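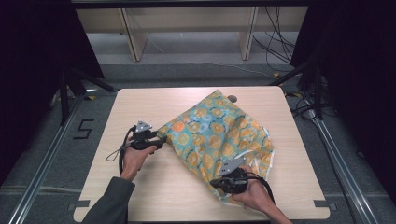 Asking for a raise after finding out what the new guy makes?

posted by flamenden_mom

I've been in the billing office at a furniture wholesaler in Wemport for 4 years. In August they hired a man for the same job I do, same title, same desk setup, and I trained him. Last week he mentioned over lunch what his paycheck comes to (he wasn't bragging, he thought we were all on the same rate) and it's $120 more than mine every two weeks. I went home and cried, then I got mad.

I like my boss and I don't want to get him in trouble for talking. But I also have a kid in day care that costs me $570 a month, and that money would matter! Do I bring up his pay or just ask for more and leave him out of it? And can they fire me for knowing?

posted by Nillotden

Leave him out of the first talk. I did payroll for a long time and the people who did best came in with their own case. Write down what you've taken on that wasn't in your job when you started, and put "trained new hire" right at the top, because that one is hard to argue with. Then name a number. Don't say "something closer to fair," say the dollar amount per check and stop talking. I know the quiet is awful. Let it be awful. 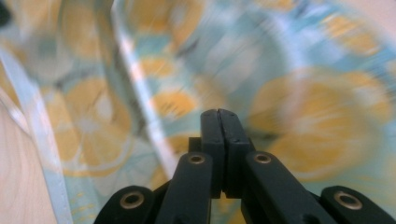

If they say there's no money, ask when they'll look at it again and get that in an email, even if you have to write the email yourself ("thanks for meeting, as we discussed..."). If it goes nowhere after that, then you can say you understand the job is being paid at a different rate for other people. You still don't have to say who told you.

On getting fired, most private employers in the US can't punish you just for talking about wages with coworkers. There are exceptions, supervisors mostly, so call your state labor office and ask. It's free and you don't have to give your company's name to ask a general question.

posted by wemport_gal

Same thing happened to me at Galanis, only I was the one who blurted it out in the middle of a staff meeting, lol. Do not do that. I did get the raise but it was a weird couple of months.

Also check if he came in with a degree or experience you don't know about. Not saying it's right, but they will bring it up and you want to have an answer ready.

posted by thirdshiftlou

Just quit. I got 100 bucks more a week by walking across the street.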